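Enley (fashion label) 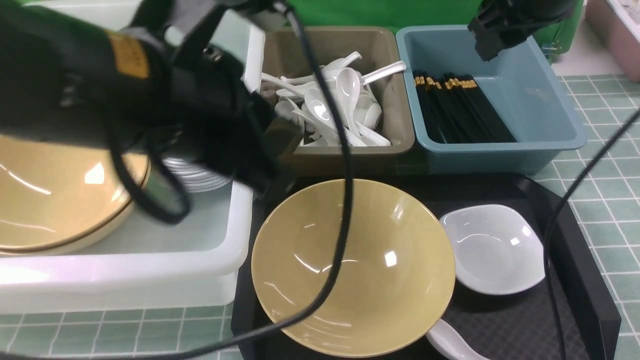

Enley is a clothing label founded by the designer Kerstin Bakke, best known for evening dresses in heavy satin and for long coats without buttons. Bakke had worked as a pattern cutter at the fashion house Torres before she started her own line, and many of the first pieces were sewn by former colleagues. Her color choices come often from the kitchen and the dining table. The dinner collection, for instance, used the same simple contrasts as white ceramic soup spoons in a taupe-brown bin, or black chopsticks with gold-colored tips against light blue plastic. A narrow black column dress with gold at the hem became the most photographed piece of that season, after it was worn at a film premiere in November.

Style and production

The clothes are usually plain at the front, with the details placed on the back or inside the sleeves. Bakke does not use printed fabric. The satin is dyed in small lots, so two dresses of the same model can differ a little in tone – a point which some buyers have complained about. Each collection has 3 evening coats, and these are made only to order. The dinner collection was produced in 644 pieces.

Shows

Enley presented its first runway show on 20th October in the Ploltent, a former bus hall, before 900 guests. The models walked between long tables, and the music was played by a single cellist. Reviews were mixed. Several writers praised the coats, but found the show too slow and the hall too cold for an evening event.

Other work

Together with the shoe maker Promton, the label released a low satin slipper in an edition of 3000 pairs. Bakke has also designed stage costumes for two dance companies.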